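Prollino build, progress report for June
To: Plornell small grants
Re: shared workshop project, bench 4

Hi all,

Second report from me, and a longer one than last time because there is more to tell. The short version is that the hand-held gripper works, the enclosure for the electronics has arrived, and the wrist is behind. Money is fine.

For anyone who skipped the first one, Prollino is the little pick-and-place arm I'm building in the shared workshop on Echeverría. The hand-held gripper comes first. Same fingers, same linkage, only you squeeze it yourself, so I can sort out the grabbing end before there are motors to blame for everything. Once the fingers are right they move over to the arm unchanged (that's the plan, anyway).

Fingers. I am on the third version. The first pair flexed so much that a bolt would squirt out sideways like a watermelon seed, and the second pair was stiff enough but so tall I couldn't get at anything near a wall. The new ones are thick flat pads that lean in toward each other, with two screw holes in the top of each so I can swap a pad without taking the linkage apart. That change alone has saved me whole evenings. I also gave up on running bare holes at the pivots and went to brass bushings. They cost more than I budgeted and I would buy them again tomorrow! The old pivots got sloppy after a few days of squeezing, and you could feel the tips wander before they touched anything.

I've been doing the practice pickups with the fingers opened wide, coming in on the enclosure from different sides and trying to get hold of it without shoving it across the table. The mounting tabs are the annoying part. If a pad lands on a tab first, the whole box turns, and then you're chasing it.
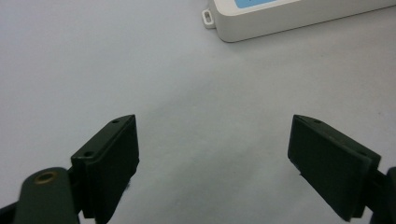

Bình Kim thinks I should stop approaching the box from the tab end at all and always go for the long sides, and would like me to write that into the arm's routine now and quit hoping the pads will sort it out. Fair point, and I've half given in. The long sides are better nearly every time. My only objection is that later on the box won't always be sitting at a convenient angle, and I'd like the fingers to cope with an ugly approach once in a while. We've agreed that the first version of the routine uses long sides only and I get to play with the rest afterward.

Enclosure. It's a white plastic one with slotted tabs for screwing it down, ordered through Atgate. I had meant to make my own and got as far as a drawing, then worked out what my time was worth and bought one. The board fits, the power supply fits, and the cable bundle does not fit yet. I need to drill one more exit hole and find a smaller strain relief. For now it's also the thing I practice grabbing, so it's earning its keep twice.

Wrist. Here's where I'm late. I told you it would be turning by now and it isn't. The bearing seat came out oval on two tries, and the second time I'd already pressed the bearing in, so getting it out again took most of an evening and a fair bit of swearing. Afonso Carrilho lent me a proper reamer and I have a new blank clamped up. If that one comes out round I can mount the motor plate the same week. If it doesn't, I'll pay to have it machined, and I'd like your OK in advance to move money over from the sensor line for that.

Money. Of the grant, $300 is left. The bushings and the enclosure are both paid. Still to buy are the strain relief, a length of the flexible cable, and fresh rubber sheet in case I want softer faces on the pads. Receipts are in the shared folder, named by month, and the one that looks like a grocery bill has the screws on it near the bottom.

Workshop time. I booked 12 sessions and used 11. The missed one was when the building lost power just after 6 p.m., and we all went home. I've asked to have it carried over.

What's next, in the order I expect to do it:

Ream the wrist blank and check it before pressing anything into it (lesson learned).
Drill the cable exit and close up the enclosure.
Move the fingers across to the arm and see if the geometry survives.
Write the first long-sides-only pickup routine with Bình.

I'd also like to bring the arm to the next open evening, even if the wrist is only pinned in place and can't rotate. Let me know if you'd prefer I wait until it does.

One question back to you: does the final report need the drawings as files, or are printed sheets enough? The form says "documentation" and leaves it there. I have both, but the files are a mess and I'd want a weekend to clean them up.

Thanks again for the patience on the wrist.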